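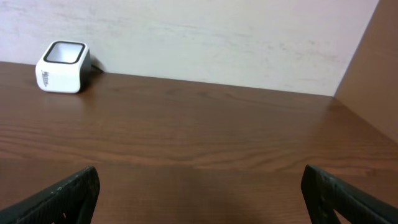 Figure 4. Small white device on a wooden tabletop, next to the wall.

4. Why owners put off system updates

4.1 What we mean by putting off

It helps to begin with a word on terms, as we found quite early on that we were using the same phrase for three or four different things, and our first set of tables had to be thrown away on that account. When a new version of the system software is ready for a handset, the owner usually gets a message saying so. They may press the button to install it straight away, they may choose a later time, they may swipe the message off the screen, or they may simply leave it sitting there among all the other messages until it is pushed out of sight. Only the second and third of these are choices in the full sense, and in this section we call them deferrals. The fourth we call drift. We come back to drift in 4.4, and we ask for the reader's patience until then, for it is a slippery thing to measure and we did change our minds about it more than once.

We should also say that an update in this section always means an update to the whole system, the kind that needs the phone to restart. Updates to single apps are left out, and so are the small monthly security patches that Wandimix handsets can take in the background while the screen is off. We had hoped to include the patches. The logs for them turned out to be patchy themselves (we are sorry, there is no better word), with long gaps on the older models, and we did not feel able to say anything fair on the strength of them.

4.2 The handsets and their owners

The logs come from 3032 handsets, all of them running Wandimix and all of them on the Loltano network at the start of the study. Owners joined through Clindik, the diary app described in Section 3, which asked for their consent, kept a simple record of when an update message appeared and what was done with it, and now and then put a short question to them. Clindik never read the contents of messages or calls, and it could be paused at any time. A fair number of people did pause it, mostly in the evening, and most of them switched it on again the next day.

Of these handsets, 1750 were Kaushik models bought directly from the maker, and the rest were the same models bought through Loltano on a contract. Readers who have never had to care about this may wonder why we make so much of it, so a little background may be welcome. A phone bought from the maker gets its new software as soon as the maker lets it go. A phone bought from the carrier waits while the carrier runs its own tests, adds its own settings and, in the case of Loltano, puts back a handful of apps that many owners had taken the trouble to hide. The very same phone, then, may see the same update weeks apart, with slightly different contents and with a message written by a different set of people.

We had expected this difference to matter a great deal, and we designed half of the study around it. The maker's message is short and gives the size of the download and a list of changes. The carrier's message is longer and friendlier, and leaves the size until the second screen. Our guess was that owners would put off the carrier's version more often, partly out of annoyance at the hidden apps coming back and partly from not knowing how large the download would be. Once we had allowed for the age of the handset and the amount of free storage, the two groups looked very much alike, and we no longer think that the wording of the first screen carries the weight we had put on it.

4.3 The part played by the time of day

What did make a difference was the hour at which the message turned up. Wandimix checks for new software when a phone is first unlocked in the morning, and so a great many owners meet the message at the very moment when they are least able to spare the phone. They are looking at the weather, or at the trains, or they are trying to switch off an alarm that has been snoozed twice already. The restart takes a while and the phone can't be used during it. In the diary entries, people wrote about this with real feeling. One owner had put off the same update every morning for most of October and was quite cheerful about it, saying that she fully meant to do it that night. By night the message had gone from the top of the screen and she had forgotten all about it.

There is an option to install overnight, and it would suit this owner very well. It asks, however, that the phone should be on charge and have a good level of battery at the chosen hour, and that it should be connected to a home network. If any of these is missing, the update is dropped for that night without a word, and the first the owner hears of it is the same message the next morning. Several people took this to mean that the update had failed, or that there was something the matter with their phone. A couple of them had gone as far as clearing out photographs to make room, which would not have helped in the least.
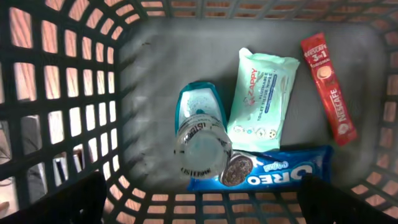 Charging habits come into this more than we had foreseen. We had rather assumed that nearly everybody charges a phone beside the bed, and the overnight option seems to have been built by people who assumed the same. The logs tell a more mixed story. Owners of the newer Kaushik models, with the larger battery and the faster charger, tend to top up in short bursts through the day, at a desk or in the kitchen or in the car, and leave the phone off charge at night. These are the owners with the most up-to-date handsets and, one would suppose, the keenest interest in new software, and they are also the ones for whom the overnight option works least well. We find that rather a pity. A change to the rule, so that a phone with plenty of battery could go ahead without the charger, would be a small matter in the code and might do more good than any amount of rewording.

Saving battery brings in a further wrinkle. When the power saving mode is on, Wandimix holds back large downloads, and system updates count as large downloads. Owners who keep the mode on all the time (there are more of them than one might think, especially among those with phones in their third or fourth year) will see the message and may well press the button, and then nothing much happens. The download waits for the mode to be switched off. There is a line of small grey text to say so, but in the interviews hardly anyone remembered having seen it. In our logs these handsets look like willing installers who never install, and for some weeks we took them for a fault in Clindik.

4.4 Drift, and what to do about it

Altogether, 623 owners deferred at least once and then went on to install the update within the study period. We are fairly comfortable with that figure. Drift is harder. A message that has been left alone might have been read and ignored, or read and kept as a reminder, or never read at all, and the log looks the same in each case. In our earlier work we treated every message left for more than a day as ignored, and we now think this was unkind to a good many people. From the diary answers it is plain that some owners leave a message in place on purpose, much as one leaves a letter on the mat by the door, and feel mildly cross when the phone tidies it away.

To get a better hold on this we spoke at some length with 32 owners, chosen so that both ways of buying and all the main models were covered. The interviews were meant to be short and very few of them were. People like talking about their phones, and they had long memories for updates that had gone badly. A camera that had become slower to open, a keyboard that had moved its full stop, a ringtone that had vanished: these came up again and again, sometimes about handsets that had been given away years before. Very few could name an update that had made things better, although when we asked about particular features that had come with the latest version, most were using them and were pleased with them.

We would be careful about reading too much into this. A person who agrees to spend an hour talking about software is perhaps more likely than most to hold a grudge against it. Still, it agrees with the diary answers, where fear of losing something familiar is mentioned more often than storage, battery or cost. It also suggests a reason why the list of changes in the maker's message had so little effect on our numbers. The list says what is new. Owners wanted to be told what would stay where it was, and neither Kaushik nor Loltano offers them anything of the kind.

One last point belongs in this section, though it will be taken up properly in Section 5. The handsets that drifted longest were very often shared, or had been passed from one member of a household to another without being reset. The person holding the phone did not always feel entitled to update it, and the person who had set it up no longer saw the message. Clindik recorded only one owner for each handset, so we cannot say how common this is, and the form used for the second round of the study has been changed to ask about it.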